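The engineer who runs gripper trials at Stostico has an opinion on nearly every two-fingered hand on the market, and most of the opinions are short. "It closes," she says of one. Of another: "It closes eventually."

This summer it was the Azar against the Vorkmont, both in hand-held form, both with a camera looking down at the fingers. Each got 100 tries at the same set of small parts. The Azar managed 61 clean picks and the Vorkmont 60.

"So my boss asked which one won," she says. "I told him the spreadsheet did."

She prefers to talk about the fingers. Plain, squared-off ones suit her fine, and she has little patience for tips shaped like something out of a dentist's drawer.

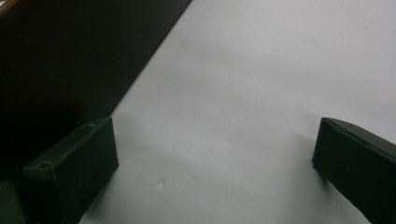
"People bring me a clever fingertip and it's wonderful on the one part they designed it for," she says. "Then I hand them a washer."

The camera gave her more trouble. Dark fingers over a pale surface confused the exposure on the Vorkmont, and she lost a morning to the settings menu, where the option she needed was on page 209 of the manual - under "Other."

Grudwood, the customer waiting for her verdict, wanted it in August. She sent them both sets of numbers and a recommendation to buy the one with the shorter manual. They have asked for another round, with gloves on this time.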